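How are front line changes dated on conflict maps?

storkby_reader
I follow two sites that map the same border war, Nitance and Galbraith. In September one of them showed a hill town as taken by the rebel side, and the other left it under army control for 17 more days. Both say they use local reports. Which date should I use in a school paper?

Zarkden
Use both and say so. Most of these maps change a town's color when the editor is satisfied, and each editor has a different rule. Nitance, as I read its notes, wants footage matched to a known street or building. Galbraith waits until both sides admit the change or stop denying it. Check the notes page under each map for the wording, and save a copy, as old versions get overwritten.

map_room_118
Just go with the later date. Army statements always lag.

hillroad6
I wouldn't pick the later one by default. "Taken" can mean troops entered, or that they hold the main road, or that the fighting has stopped.
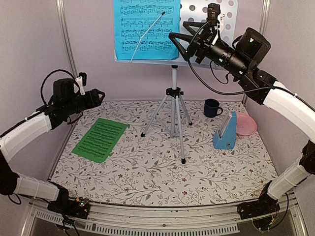 Look at the villages near the town as well. If the supply road was cut first, the earlier date is probably when troops went in, and the later one is when the last positions were given up. In your paper I would write "entered by" and "under full control by" with a source for each. Also give the time of day if the report has it, plus the time zone.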